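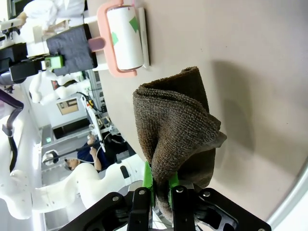 **Lesano's rooftop garden gets its first plants**

The old parking deck on Medeiros Street in Lesano finally has something growing on it! Planting crews from Jindico, the landscape firm behind the new public roof garden, started setting out perennials at 7 a.m. this month, and by lunch on the first day the long bed along the south wall was already full.

The garden covers the whole top level of the deck, which closed to cars two winters ago. A 102-foot bed runs down the sunny side, with a winding path of crushed stone beside it and benches tucked into the planting (they're deep ones, with proper backs, and they're already popular with the office crowd next door). Narkik, the nursery out on the county road, grew all 401 plants to order from seed and cuttings. It's the biggest single order the nursery has filled for a roof. 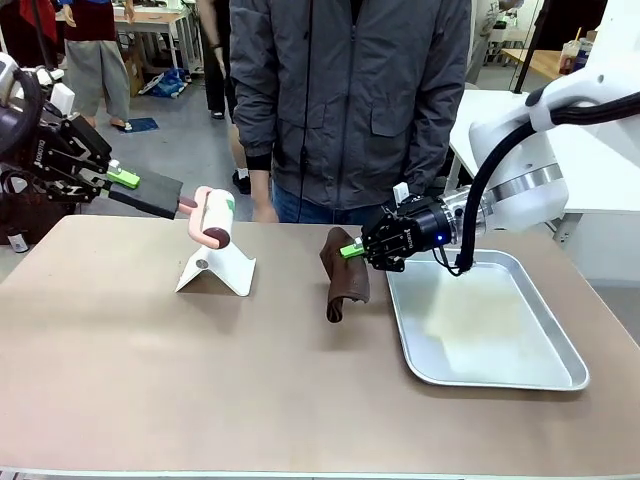 *A roller with a pink handle, resting on its white stand.*

Soil was the big puzzle. The deck can carry only so much weight, so Jindico settled on a light mix of crushed brick, composted bark and a little loam, laid about 10 inches deep. That's shallow for a garden, and the plant list leans hard on tough, low growers: thyme, sedum, sea thrift, catmint and some lovely short grasses that move in the slightest breeze. Taller plants are kept to the corners, where the bed sits right over the columns and the soil could be mounded higher.

Rain from the stair tower roof runs into a pair of tanks and feeds the drip lines. A gauge on the side of each tank shows how full it is, and school groups will be able to read them on visits. 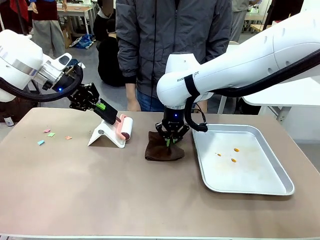 The color plan is where the garden really sings. Jindico has skipped the usual roof mix of yellows and dark reds and gone for something much softer, planted in loose drifts that run into each other along the path. Thrift and dianthus come first, followed by catmint and flax, with the sedums carrying things through to frost. For a quick idea of the palette, look at the little paper scraps on the tabletop: pink, light green, light blue and a peachy orange. The peach comes from a yarrow that Narkik has been growing for a few seasons, and it looks terrific next to the blue flax.

The roof opens to the public in August, from 8 a.m. until dusk, with free entry by the stairs or the elevator on the Medeiros Street side. Dogs on leashes are welcome on the path. Narkik will have a stand at street level on opening morning, selling small pots of everything in the long bed, including the peach yarrow.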